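Tilted Views FAQ

Answers to the stuff people keep emailing us, last updated May 16, 2022. Short because we're in the middle of reruns. Will tidy later.

What is this project?

Putuvum is a set of simulated bedroom episodes for a two-armed robot, plus a training method. The question: does a policy still find the furniture when the camera is rolled way off level? Most policies we tried learned "floor is at the bottom" and fell over once it wasn't.

How many episodes?

1,894 in the current release. Each one has a head view and a wrist view. Roll and pitch are drawn fresh at the start of an episode, then held. 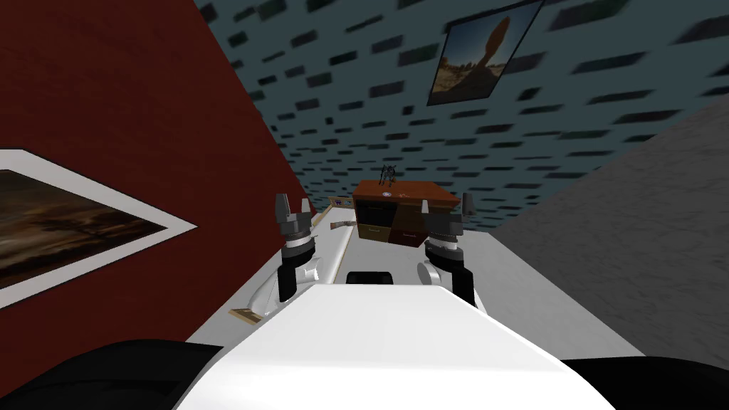

Roll is sampled evenly across the range. Pitch is not, we keep it narrower, otherwise too many episodes are all ceiling and the policy learns nothing from them. The old release got this wrong. If your copy is from before the change, please re-download.

Do you correct the tilt before training?

No. That was the baseline (we call it Noguchi in the tables). Rotate everything back to level, then train as usual. Works fine when the tilt estimate is good. When the estimate is off by a lot it's worse than doing nothing. Our method gets the raw view and has to predict the up direction as a side task.

So what was the result?

Held-out test, 53 room layouts, 5 seeds each. The side task beat leveling on large tilts and tied on small ones. It lost on wrist-only input. Full table is in the report, section on ablations.

Why is wrist-only so bad?

Not enough in view, mostly. Close to the fingers you get a few edges and flat surfaces and thats it. Dark areas make it worse.

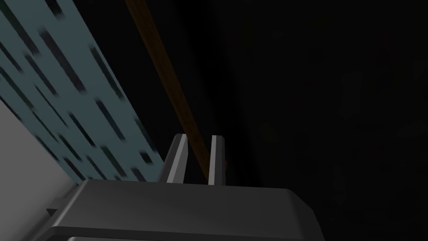

We tried brightening the wrist input as a preprocessing step. Small gain, more noise, dropped it. Kornél Szalai is looking at feeding in a short history of wrist views instead, results in June if the cluster behaves.

Which simulator?

Zumau, with our own patch for the camera mounts. Textures are stock. Motion blur is on by default and you should leave it on if you want numbers you can compare to ours.

How long does training take?

1,000 epochs for the numbers in the report. You can stop a good deal earlier and see the same ordering between methods, just don't report those as final.

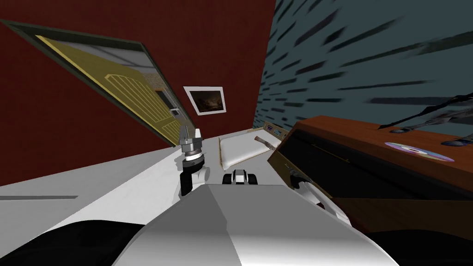 Can I use my own rooms?

Export them in the Civemar layout format and point the loader at the folder. Doors and furniture need a labeled base plane or the up-direction target comes out wrong. Check a few by eye frist.

Has it run on a real robot?

Not yet. Simulation only, so please don't cite it as a hardware result.

Something is broken, who do I tell?

Issue tracker. Include the seed and the config file. Reports without a seed go to the bottom of the pile.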